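Vokia opens remote teaching tool to outside labs

2018-04-20

Vokia has released the first public version of Plureo, a program that lets a person teach a robot arm a task by steering it from a desk. The operator moves a hand controller, the arm in the simulator follows, and each run is saved as a demonstration.

The first task set covers work in tight spaces, such as bringing closed gripper fingers into a narrow slot in the top of a cardboard box. Vokia says new users need up to 60 minutes of practice before their runs are smooth enough to keep.
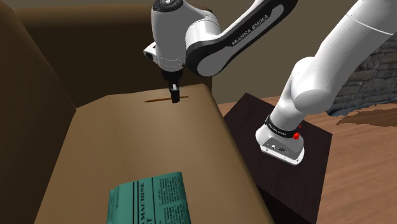
What comes with it

The release has three task sets and 100 saved demonstrations for each. Runs can be replayed at any speed, trimmed, or thrown out – the operator decides before the next one starts.

Mota, which makes hand controllers, supplied the driver. A second firm, Cidico, is testing the same tasks with hand guiding, where a person holds a real arm and moves it through the motion. The two methods will be compared on the slot task, and results are due in June.

Plureo is free for teaching and research. Company licenses will be sold separately, and prices have not been set.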